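Zanness Renews "The Wistness Hour" for Third Season, Sets May Premiere

SARTHORPE, Thu 9 March — Zanness said today that it has ordered a third season of its daytime talk show The Wistness Hour, with new episodes starting in May. The show will move to a larger studio in Sarthorpe and add a live audience for the first time.

The new season will run to 40 episodes, up from 30 last year. Each episode will air on weekday mornings at 9 and will be available to stream on the Zanness app the same evening. Viewers who already have the app will not need to sign up again.

Miłosz Pietrzak returns as host. He has fronted the program since its first episode and also becomes an executive producer this season, which gives him a say in guest booking and in the choice of music acts.

"We made two seasons in a room the size of a dentist's office, and I liked that room," Pietrzak said. "But guests kept asking me where the audience was. Now I'll have something to tell them."

The new studio is in the former Bangera ballroom on the east side of Sarthorpe. It seats 200 people. Work on the building began last fall and covered the stage, the lighting grid and the dressing rooms. The original dance floor has been kept and will be used for music performances. Zanness has signed a lease on the building that covers this season and the next.

The format of the show stays mostly the same. Episodes open with a short talk from the host, followed by two guest interviews and a closing segment that changes from day to day. Cooking will stay on Mondays. The viewer mail segment, which ran on Fridays in season two, moves to Wednesdays and will be longer.

A new weekly segment called "Up Too Early" will have well-known guests talk through an ordinary morning at home, from the alarm clock to the front door. The segment was tried out in three episodes at the end of last season and drew more viewer letters than any other part of the show.

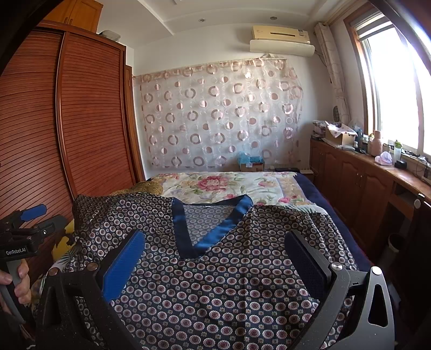
A gripper holding a garment on a bed

The host will also take the show on the road for one week, with five episodes recorded in front of local audiences outside Sarthorpe. Cities and dates for the road week have not been set. Zanness expects to name them once the season is under way.

Music will have a bigger part in the new season. The house band grows from four players to six, and a guest singer will sit in with the band each Thursday. Season two had only nine live performances, all of them recorded ahead of time. From May, every performance will be played in the studio during the taping.

Guests for the opening week will be announced in a separate release. Zanness said the first episode will be a full-length reunion of the cast of a family comedy, with the former co-stars together on the couch for the whole show. Three later episodes are also planned around cast reunions.

"Reunions are hard to book and easy to get wrong," Pietrzak said. "People haven't talked in years, or they talk every day and have nothing left to say on camera. We've given these a whole episode each so nobody gets rushed off for a commercial."

Production of The Wistness Hour remains in-house at Zanness. The writing staff and the director return from season two. Two field producers have been added for the road week and for the taped pieces that run before interviews.

Free tickets for studio tapings will be offered through the show's website starting in April. Requests are limited to four seats per household, and everyone attending must be 16 or older. Doors open one hour before taping and close when taping starts. Phones may be brought into the building but must be switched off in the studio. Step-free seating is available in the front two rows and can be requested on the ticket form.

Seasons one and two can be streamed in full on the Zanness app. A one-hour special made up of favorite interviews from both seasons will air the weekend before the premiere.

About Zanness

Zanness produces talk, game and lifestyle programs for daytime television and streaming. Its offices and studios are in Sarthorpe.

Press contact

Zanness Press Office, Sarthorpe. Interview requests for Miłosz Pietrzak should be sent to the press office in writing and should include the name of the outlet and the deadline. Studio visits for press will be scheduled after the opening week — please do not contact the Bangera building directly.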